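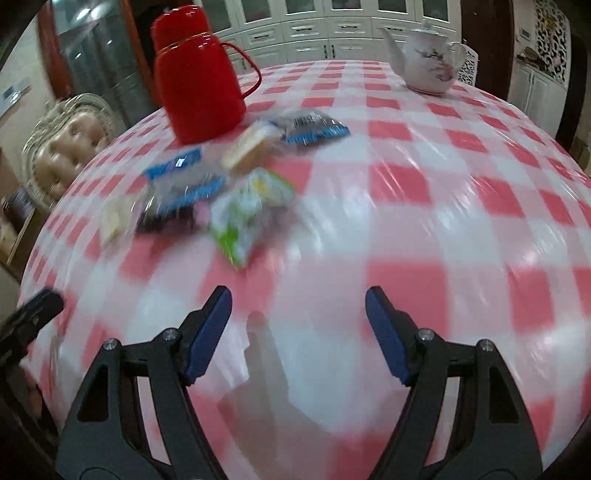 Guest House Manual > Dining Room > Section 2: Setting Up the Tea Table

2.1 Before you start

Put the checkered cloth on first. Everyone believes they will slide it under the teapot later. Tharun Rai believed this in September, and the Costelari teapot now has a cousin in the trash.

1. Wipe the table and let it dry.
2. Spread the cloth and let the overhang even out on all sides. On a round table there are no corners to help you, so walk a full lap and look.
3. Smooth from the middle outward with your palms. Small wrinkles will stay. Let them.

CAUTION: Do not iron the cloth. Lorena Troncoso has the details and will share them at length.

2.2 Thermos and teapot

4. Fill the thermos in the kitchen, never at the table. Screw the lid down until it stops, then quit. Guests have to open it too.
5. Set the thermos down first, then give the teapot a place of its own, well away from anyone reaching for cake.

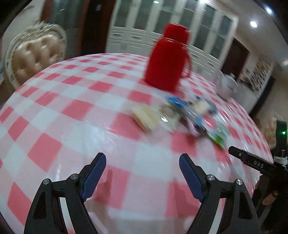 6. Snacks go out last, because the early risers treat them as breakfast. Keep them wrapped and put them down in one loose group. Ademir Macedo used to fan them out like a hand of cards, and it took him longer than the tea. In front of the red thermos is the usual spot, with the white teapot off to the right, and the cream tufted chair can stay where it is, over by the white cabinet with the glass doors.

NOTE: Restock from the Henríquez box in the pantry. It holds 200 packets when full. If it holds 2, write it on the list before you eat one.

2.3 Clearing

7. Carry the teapot out by itself, one hand on the handle and the other on the lid.
8. Wipe the cloth where it lies.

Changes to this section go to Irfan Hutapea. Last revised Oct 30, 2025.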